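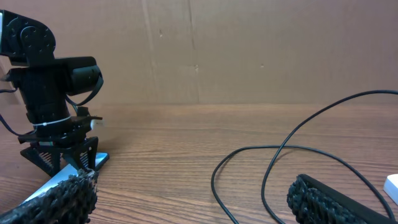

Figure 3. Long black cable lying in wide, loose loops on a wood-grain tabletop.

Shares 16 · Comments 4

4.2 Cables at rest on shared tables

We had expected, when we began visiting the workroom at Salalside, that most of what we would have to say about its tables would concern tools and paper. It was the cables that kept drawing us back. They are the one kind of thing on a table that hardly anyone seems to put down on purpose. A cup gets set somewhere, a notebook gets squared up against an edge, but a cable is let go of, and it settles where its own stiffness and its last coiling take it.

The table in Figure 3 is a good place to start, as it shows what our coding sheet calls an "open lie." The cable is loose over the right half of the top, with one strand rising toward the back and another sweeping out in a broad curve to the left before it returns. It is not bundled, and it takes up far more of the surface than its thickness would suggest. The brown laminate, with its long grain lines, helps the eye here – on a plain white top we found it much harder to judge afterward how far a loop had strayed from its neighbors.

Fastened cables tell a different story, and the same figure has a small instance of fastening in the thin white tie around the lower body of the black arm at the left. Ties of this sort came up again and again in our conversations. Ada Martinelli, who kept the table diary for us at Salalside and was generous with her time well past what we had asked of her, described them as "a decision somebody made once and then everybody else lives with." People were fond of ties on things that stayed put and rather cross about them on things that traveled, and we came to think that both feelings were quite reasonable.

Of the 600 diary entries, 221 mention a cable of some kind. We sorted these by whether the writer treated the cable as belonging to the table, to an object on it, or to no one in particular. The last group was the largest, and it was also the group in which writers were most likely to say that they had pushed the cable aside and carried on working. Very few wrote of coiling it. When we asked about this on a Tuesday evening, over a good deal of tea, the usual answer was that coiling another person's cable felt a little like folding their laundry – kindly meant, and slightly too familiar.

We had tried a simple rule during the Walura pilot, asking that loose cable be kept within 40 cm of the table's back edge. The rule was polite and clearly printed and was followed for the first two weeks. We did not repeat it at Salalside, and Section 4.3 takes up the hooks and trays that people there had already arranged for themselves.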